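3.2 Materials and storage habits

Households in the Salinas sample were asked to list every place where soft toys, blocks and games were kept between uses. We followed the coding scheme of Fortin, with one change - open bins and lidded boxes were coded separately, as parents described them in different terms during the pilot. A bin counted as open if a child could reach into it without moving anything else.

Each household completed a diary on 10 evenings. Entries recorded who put the toys away, where they went, and whether an adult had to ask. Diaries with more than two blank evenings were dropped, which left 1188 usable entries. 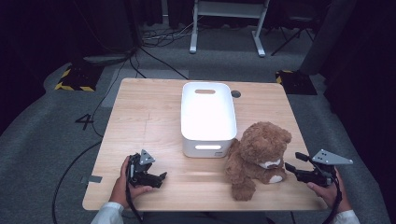 Figure 2. Plush bear and open white bin on a wooden tabletop.

Tidying without a request was more common in homes that used open bins, and the difference held when we controlled for the age of the oldest child. It was weaker for games with many small parts. Several parents wrote that these were kept on a high shelf and handed down when asked for, so the child had little part in putting them back.

Bin size had no clear effect. Labels did, but only for children who could already read the words on them. We return to this point in Section 4, where the diary entries are compared with the interviews carried out in September.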